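Do I Really Have to Leave the Washer Door Open?

Every laundry article says the same thing: leave the door open between loads or the gasket will smell. I've had my doubts.
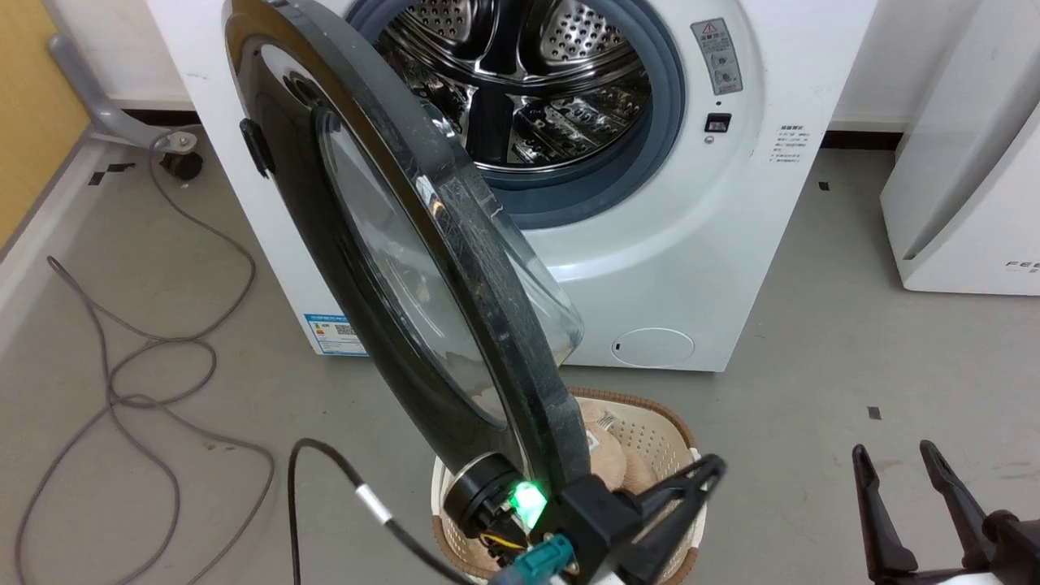
A reader in Grandcombe wrote in to say that she shuts hers right after every load, has done it for 5 years, and has never smelled a thing. Well, maybe. People stop noticing their own houses.

I'm no more convinced by the cleaning tablets. A box of Esance runs $20 and promises a "renewed" drum, whatever that means. I ran two of them through an empty hot cycle in November and the towels came out smelling like towels with perfume on.

What I do now is wipe the rubber with an old rag and check the filter once a month. The door stays open until bedtime. As for the beige stuff, it still gets washed at 40 degrees, whatever the Sakeo detergent bottle says about cold water.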